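Keeping gig posters and old records alive at home

Marlene Beaulieu has 385 blues LPs and one clean shelf. Her rules:

Stand records upright. A leaning stack warps, and then every singer sounds seasick.

Keep posters out of direct sun. Red ink goes first, usually the headliner's name.
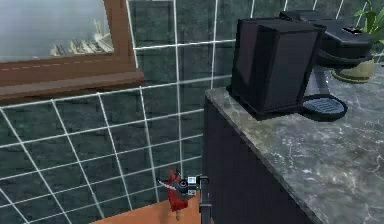
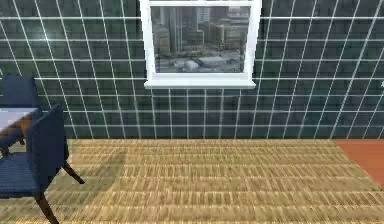
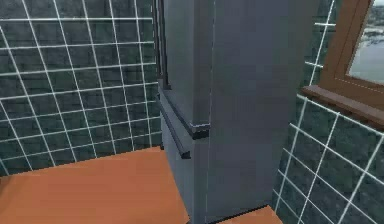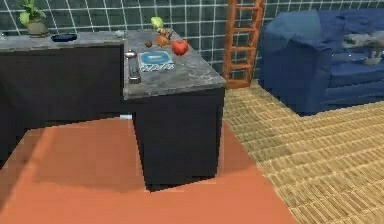
Room views: tiled walls in the first three, marble counter in the last.

Dust with a dry, soft brush. Your sleeve is not a brush, whatever Clifford Hiebert told you.

Swap paper inner sleeves for lined ones by August, before the attic gets ideas.

Never tape a torn ticket stub. Slip it in a clear pocket and leave it be.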